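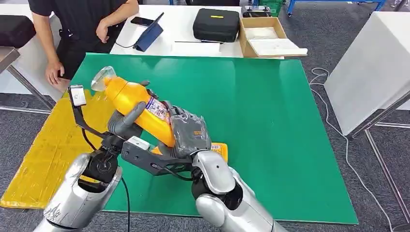

Section 4. Descaling the Zaugg Kettle

Kamavis ships the Zaugg with a clean tank. Your water will see to that. In Morkmont, where the water is hard enough to chew, descale every 14 days. In softer places, wait for the DESCALE light, which comes on after 54 boils and stays on until you give in.

Before you start

Unplug the kettle and let it stand for 16 minutes. The base holds heat longer than you would like.

CAUTION: Never mix descaler with bleach or any other cleaner. Two cleaners do not make it twice as clean.

4.1 Filling

1. Lift the lid and take out the mesh filter. It pulls straight up. If it doesn't, it has scaled itself in place, and you should skip to 4.3 and come back humbler.
2. Pour in one measure of descaler.
3. Add cold water up to the lower line. The upper line is for tea.
4. Close the lid until it clicks.

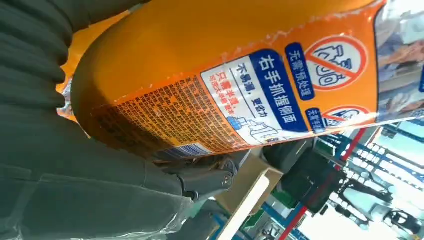 One reader in Drornoston wrote in to say that the click in step 4 is easy to miss on the older lid, and that pressing on the hinge side first makes it much louder. We tried it and agree. The step will be reworded in September.

4.2 Running the cycle

1. Plug the kettle in and hold the power button until the light turns blue.
2. Leave it alone. The kettle warms, rests and warms again. The long silence in the middle is normal.
3. When the light goes out, unplug the kettle and empty it into the sink.
4. Fill with fresh water, boil and empty. Do this twice — three times if you can still smell anything.

NOTE: White flakes in the first rinse are scale. White flakes in the third rinse mean you should run the cycle again. 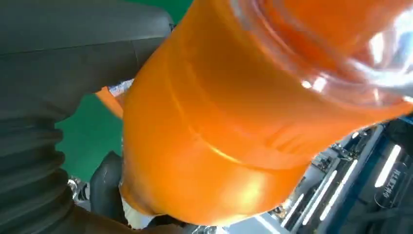
Descaler keeps best in the container it came in, with the lid on tight and the label still readable. Do not decant it into a jam jar, however nice the jar. A bright orange bottle with a clear top is easy to spot at the back of a cupboard, but color tells you nothing about what is inside, so read the label every time. Keep all cleaners away from children, pets and the good biscuits.

4.3 Stuck filter

1. Leave the filter where it is and fill the kettle as in 4.1, steps 2 to 4.
2. Run one full cycle.
3. Rock the filter gently from side to side. No pliers.

Section revised 7 August 2026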